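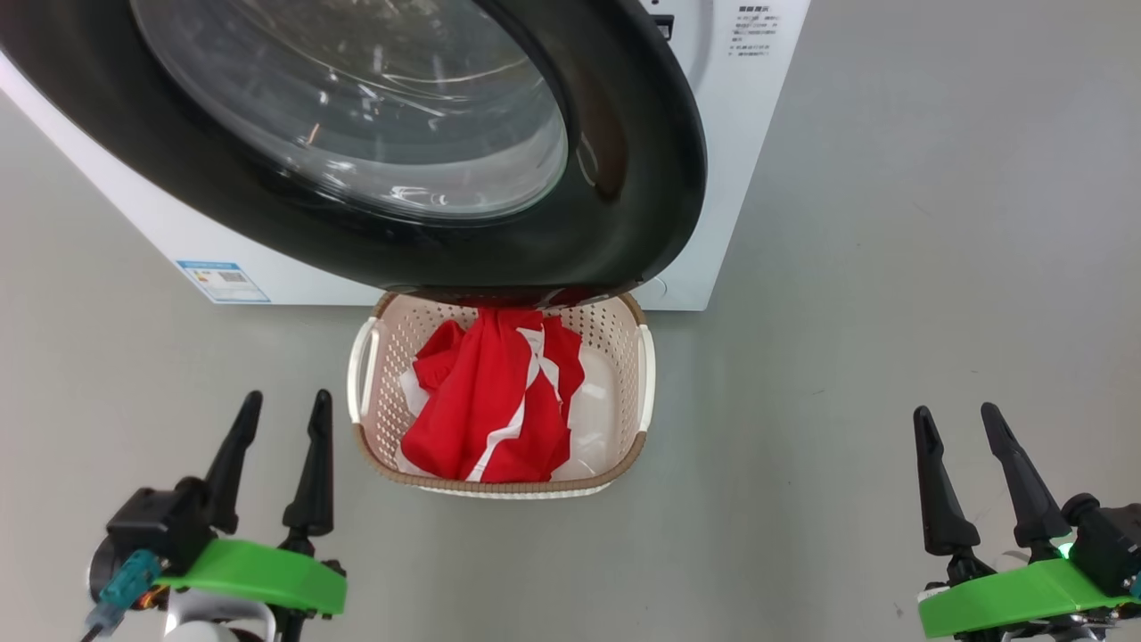

Chapter 6
Unloading and Caring for a Front-Loading Washer

What you will learn in this chapter

How to take a load out of the machine without stretching or dropping it
What the parts on the front of the machine are for
How to check the drum, the seal, and the filter
How to sort a damp load before drying

Key terms: drum, gasket, latch, program selector, filter cover, spin speed, carry basket

6.1 The end of the cycle

Most people think of laundry as washing, drying, and folding. The few minutes between washing and drying get little attention, and a good deal can go wrong in them. A shirt left in a closed drum overnight picks up a sour smell and has to be washed again. A sleeve that drops on the floor collects lint and grit. A knitted top pulled out by one shoulder can hang longer on that side for the rest of its life.

In Chapter 5 we followed a load through the wash and the rinse. We begin now at the point where the machine has stopped. On nearly all front-loaders the door stays locked for a short time after the last spin. Do not pull at it. Wait for the lock to release, then open the door as far as the hinge allows. A door that is only half open will catch on cuffs and buttons.

Before you reach in, put the basket on the floor under the opening. A low basket with holes in its sides works well, as air can get to the clothes while they wait. Basket handles should be wide enough for a full hand. Damp cotton is heavier than it looks, and a basket that is comfortable to carry with a dry load may not be with a wet one.

6.2 Taking out the load

Clothes that have been spun at high speed lie pressed against the wall of the drum and are often wound around each other. Loosen the load first. Turn the drum a little by hand and let the pieces fall. Then take out one or two at a time, starting with the smallest.

Large or slippery items need some care. Sports shirts made of polyester slide over the edge by themselves once part of the weight is outside, and they will take a sock or two with them. Support the part that is already out with one hand and guide the rest with the other.

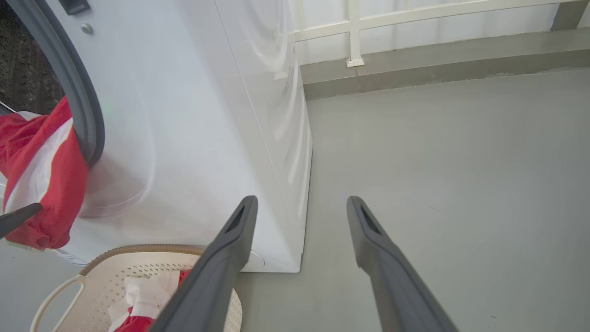
Keep white pieces and strongly colored pieces apart from this point on if you have any doubt about the dye. Red is the usual offender. A red garment that came through the wash without trouble can still leave a mark on white cloth if the two lie folded together for hours while damp. Spread them out or hang them soon.

When the basket is full, look into the drum once more and turn it through one complete circle. Small items stick to the top, where you cannot see them from a standing position. Run a finger along the fold of the gasket as well. Coins, hair clips, and baby socks end up there.

Case study: the laundry room at Plosley

The residence hall at Plosley has 40 rooms and one laundry room on the ground floor. In January the housekeeping manager, Svenja Hinrichs, asked residents to write down each load they washed and whether they had to wash anything a second time. Over the term the notebook filled up with 1,654 loads. In 573 of them at least one item was washed again, and the reason given most often was that the load had been left sitting in the machine.

Hinrichs made two changes. She put a basket beside each machine, and she hung a timer on the wall. "People weren't careless," she wrote in her report. "They had nothing to put the clothes in, so they left them where they were."

6.3 Reading the front of the machine

Before using any washer for the first time, take a minute to find its parts. Makers arrange them differently — two machines of the same size may have little in common on the outside — but the same few parts are nearly always there. The program selector is usually a round knob with the program names printed around it, and the display sits close by. On the white Hisense machine used for this chapter, a block of small text in Chinese is printed on the front panel near the door, and there is a sticker with a QR code as well. Printed text close to a door is often a warning or an instruction, so have it translated if you cannot read it. The filter cover on the same machine is round and sits low on the front, close to the floor.

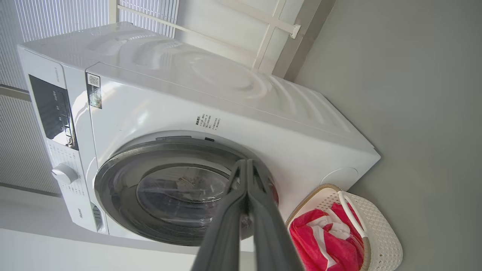

Spin speed matters as much as the choice of program. At 700 turns a minute, a cotton towel comes out heavy and needs a long time on the line. Higher speeds remove more water but leave deeper creases. Emiliano Ledesma, who taught the first version of this course, had his students wash two matching pillowcases at different speeds and iron both.

Activity 6A

Unload a finished wash at home or in the practice room. Note how long the clothes were in the drum after the machine stopped, which pieces were tangled, and what you found in the gasket. Bring your notes to class. You will need them for Section 6.4, where we clean the seal and open the filter.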